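Desk sharing

Desk sharing, also called hot desking, is the practice of giving several people the use of one desk, usually at different times and occasionally, through poor planning, at the same time. It is found in offices, libraries, workshops and colleges. Supporters praise it for saving floor space. Its critics tend to be the ones looking for somewhere to put their coat.

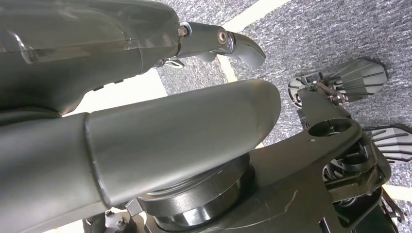
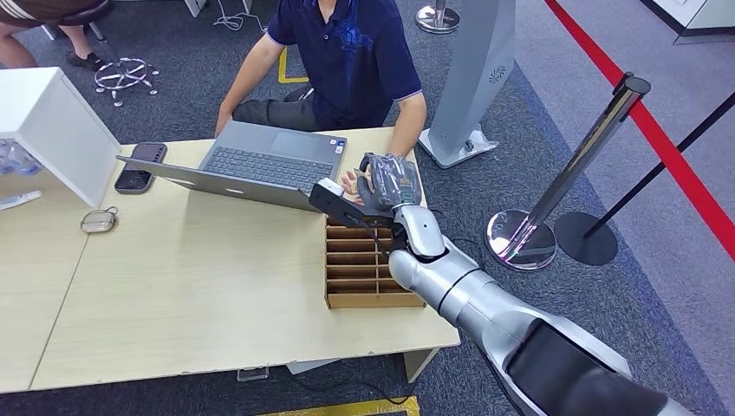

Origins

Sharing a work surface is a good deal older than the office. Clerks stood side by side at long sloping counters, and tailors sat on theirs. The idea that one person should have one desk, with drawers that lock and a place for a photograph of the dog, came later and was for a long time a mark of rank. A junior might get half a table. A senior got a whole one, facing the door, so that he could see who was late.

The word "hot" is usually traced to the naval habit of hot bunking, in which a sailor coming off watch climbs into a bed that another has just left. Office managers took up the term with enthusiasm and seem not to have asked any sailors whether they liked it.

Forms

In the plainest form, desks go to whoever arrives first. This rewards early rising and, in most buildings, produces a settled pattern within a fortnight: the same people sit in the same places every day, but without drawers.

Booked systems ask the worker to reserve a desk beforehand. At Wetora, an insurance office in Siltton, a trial of such a system opened with 40 desks and a rule that bookings lapsed if the desk was still unclaimed at half past nine. The rule was dropped after a month of delayed trains. Guilan Fu, who ran the trial, noted in her report that the most popular desk was the one beside the radiator and that the least popular was the one beside the manager. A further study in a warmer month was proposed and never paid for.

A third form, the neighbourhood, gives each team a patch of floor and lets its members sort things out among themselves. It works well for teams who like each other.

The border problem

Where two people use one surface at once, the matter of where one half ends becomes pressing. Meifang Duan's short book on the subject, The Middle of the Table, divides the methods into the marked and the felt. Marked borders include tape, a row of books and the join between two tables. Felt borders are not marked at all, and are known to everybody the moment a mug crosses one. Duan holds that felt borders last longer. Aiguo Ding, reviewing the book, replied that they only seem to, as the people who lose by them have stopped complaining.

Cables are an exception to both kinds. They belong to the person who needs them and are in the way of the other.

Storage

A shared desk has to be cleared, and what is cleared has to go somewhere. Lockers are the usual answer. The Travorard building in Siltton went up with 1357 of them, in a shade of green its architect described as calm, and with keys that fitted a fair number of the neighbouring doors. Trolleys, tote bags and upright paper sorters are also used. Ishbel Yule has argued that the amount of stuff a worker owns does not fall under desk sharing and simply starts to travel.

Etiquette

Most written codes run to a single page and agree on the main points. Wipe the surface. Take your cup. Put the chair back to a height that suits a human being of ordinary size. A code drawn up by Xuelian Xu for a college library has 8 rules, 2 of which concern soup.

Food is the commonest cause of dispute, followed by telephone calls and by the leaving of cardigans on chair backs to suggest that someone will shortly return. Opinion is divided on how long a cardigan may hold a desk. Yule allows it until lunch.

See also

Open-plan office
Clear desk policy
Queueing
Cardigan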